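Tips for Sharing Your Table With a Tidy-Up Robot

I've had the Carnavby two-handed helper on the monthly plan since May, and I get so many messages about it that I'm putting my tips in one place (the laundry page is still coming, I promise!).

First, the money. I pay $40 a month plus the setup visit. Samah Tazi over at Brostow bought hers outright for $3383 and she's happy, but I'd rent for a season before spending that kind of cash. You can cancel with a month's notice, and they come and get it.

Clear the table before you start a job. I used to leave the mail, my coffee and the fruit bowl out and expect it to work around them, and it's just so slow that way. Now everything goes on the counter first and I put down only what I want moved.

Start with soft things! Plush toys, rolled socks, dish towels. My training job was "toy on the plate," over and over, and I'd suggest the same to anybody with a new one. If a stuffed animal gets dropped, so what. Glasses can wait until you trust it — mine still doesn't get the good ones.

Use plastic plates with a raised rim. A shallow one is best, in a color that stands out from your table. I tried a white plate on a white table and spent a whole evening moving lamps around trying to make it work. Pale green has been fine.

Lay the toy on its belly with some space around it so the fingers can get in underneath. Long-eared animals are trickier, so I smooth the ears back along the head first.

Watch the cables. Keep your own chargers off the table altogether, and don't let anything dangle over the front edge.

Wipe the fingers with a barely damp cloth, then a dry one. No sprays near the joints. I do this at 9 at night when I do the counters, and it takes 3 minutes.

What I don't love: the app logs me out constantly, and the help line put me on hold long enough to make soup. Mahmoud Mahrous on the support team did sort out my wrist calibration in one call, so ask for him if you can.

Would I keep it? For now, yes. It's slow, but I like setting up a job and going off to fold towels.

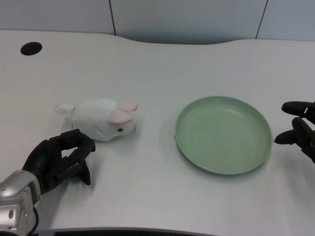
Practice job: plush rabbit and green plate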